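May 4, 2024

Second session of the Stotach project and I still can't say what the students are supposed to learn from it. The task is for an arm to press a button. A grown man agreed to supervise this, and I was the grown man.

Ásgeirsdóttir gave her introduction again for those who missed the first one. She has 3591 recorded attempts from the earlier group at Dramdale and says the number as if it settles something. I asked how many of those were good. She said they were still being sorted, and went on to the next slide. The kids wrote the number down.

We did get going in the end. The orange button was the one everybody cared about, so most of the session went to lining up the gripper over that cap. Sideways is easy enough. Height is where they argue, and I heard two different opinions on it from the same student within a minute.

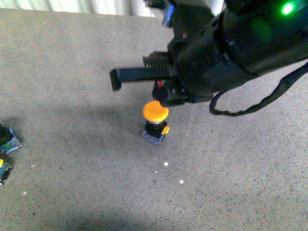
What counts as a press?
The cap has to go down and come back up, and the log has to show one signal for it.

I wrote that rule on the board myself, after a long discussion in which a nudge, a lean and a double tap were all put forward as presses. The log for today has 96 attempts in it. I won't put down the success rate because the two people keeping score got different ones, and I suspect both of them of kindness.

What bothers me more is the word "learned." The poster for the Pavham open evening already says the arm has learned to find a button. As far as I can tell it goes to where it was shown. Move the button a little and then we'd know something. I said so and was told that is planned for December. Everything interesting is planned for December.

The finger edges are scuffed on both sides, and there's a discussion to be had about whether worn edges grip any differently. Nobody wanted to have it with me. I think it matters if they ever go from pressing things to picking them up.
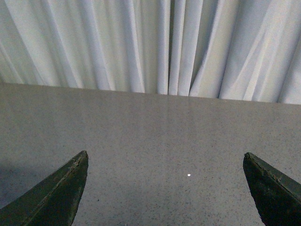 After the break

Tried to get them to look at the camera pictures before running anything else. My point was the shadows. There is a big soft one right across the middle of the table, and if the software is choosing places by brightness, I'd like to hear how it tells a shadow from a dark object. The answer I got was that the model handles it. How? It has seen plenty of shadows. Well, so have I, and I still trip on the back step.

Then there are the little white specks. They may be crumbs, they may be glints. I asked for them to be labeled as "unknown" and was outvoted.
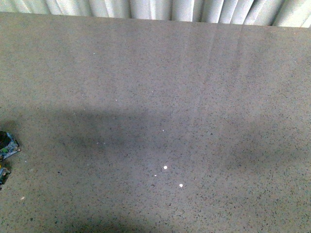

Mogens Fogh

(Signed this page so it can go in the club binder with the others. Ásgeirsdóttir wants all the supervisors' notes in there, including the sour ones.)

One good thing to record. The quiet girl who does the logging found that 759 of the old Dramdale files have the same start time. Either somebody was very fast or somebody copied a folder. She brought it up politely and was told it was probably a clock problem. I told her to write it up properly, with the file list attached - it's the best piece of work I've seen in this project so far and it didn't need an arm.

I also asked for 2 sessions with no arm movement at all, only looking at pictures and saying what is in them. That went down badly. They signed up for robots.
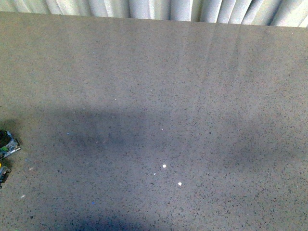

Tabletop and curtain, with the dark pieces at the left edge.

For next time: bring the long ruler, get one person to keep score, and ask again about moving the button. I expect to hear December.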